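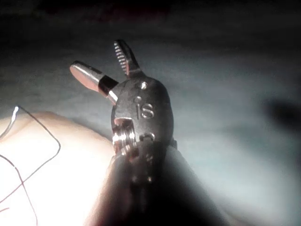 From the Back Bench: The Sewing Robot, Part Two

Readers with long memories will recall that this column last left Bench 2 with a pair of secondhand surgical arms, a quantity of cable, and a great deal of confidence. The cable has since been sorted. The confidence comes and goes.

For those who joined over the winter, the short version. Marwan Semaan got it into his head that our shared workshop, having mastered the birdhouse and the wobbly stool, was ready to teach a pair of robot arms to stitch. He and Trinh Vi have been at it ever since, most evenings until the heating clicks off. The project goes by the name of Thân, which was Vi's choice. Marwan wanted to call it Stitch and was outvoted one to one, in a process I have asked to have explained and which remains unclear.

The arms came as hardware only. Everything that tells them what to do is ours, and so is the blame. The controller sits in a box that Marwan cut from a Karnwood shelf, and the shelf has been missed. The power supply is a Havonetti, bought used, and it hums in a key that Vi says is a flat B. The foot pedals are the second set. We don't discuss the first set.

The trouble all through December was slack. You turn the handle at your end and the little wrist at the far end thinks it over before it moves. With a drill press you would never notice, but a needle is another matter. Vi restrung the drive on the left side, found it better, restrung the right side to match, and found it worse. She took the right side down again and discovered that one cable had been routed over the wrong side of a pulley, by a person whose initials are M.S. and who was at that moment making coffee.
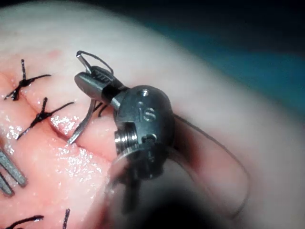
Getting the needle through is mostly a matter of rolling the wrist. If you push straight, as every beginner does (I did, for an entire evening), you drag the pad along with you and learn nothing except some new words. Roll it along its own curve and it goes where it's pointed. Vi can do this while holding a conversation. Marwan can do it if everyone stops talking. I have been allowed to do it under supervision, and my stitches have been described as "present."

Then there is the knot. You wrap the thread around one jaw, reach across with the other instrument, take the tail and pull, and every step of that gives the thread a chance to go somewhere else. The two of them now keep a log, and the log says 529 attempts, of which the first 141 are recorded under a heading I can't print in a family newsletter. Things pick up after that. By the last pages there are whole rows of entries that just say "ok," which from Vi is close to a parade.

The software side is newer and humbler. The idea is that the arms replay a motion from a person's recorded run, then adjust it a little for where the wound happens to be. So far they'll reach for a needle on their own with decent manners. Handing it from one side to the other still needs a human, and the human still needs a snack beforehand. Nearly 60 recorded runs are on the drive, and Vi wants a lot more before she lets the thing try a full stitch by itself. Marwan wants to try it now. Marwan always wants to try it now -- see the first set of pedals.
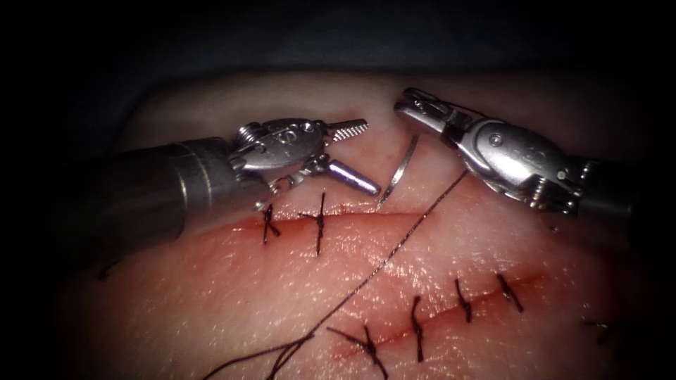 Vi, reading a draft of this over my shoulder, would like it known that the slack is not fixed, only smaller, and that anyone who writes "fixed" in the newsletter can come in and retension the left side themselves. She also says the handoff between arms will go better once both wrists agree on where the middle is, and that at present they differ by about the width of a bad mood.

So noted. I've taken out "fixed."

A few housekeeping matters from the same corner. Please don't run the Dustix with its hose pointed at Bench 2. Thread is light and travels. The magnifier lamp is back on its hook and should go on living there. And if you have a foot switch of any kind going spare, Marwan would be glad to have it, no questions asked by him and several asked by Vi.

Part Three will follow when there is something to put in it. Drop-in hours for the bench are after 7 p.m., and you may have a turn at the handles if you leave your coffee by the door.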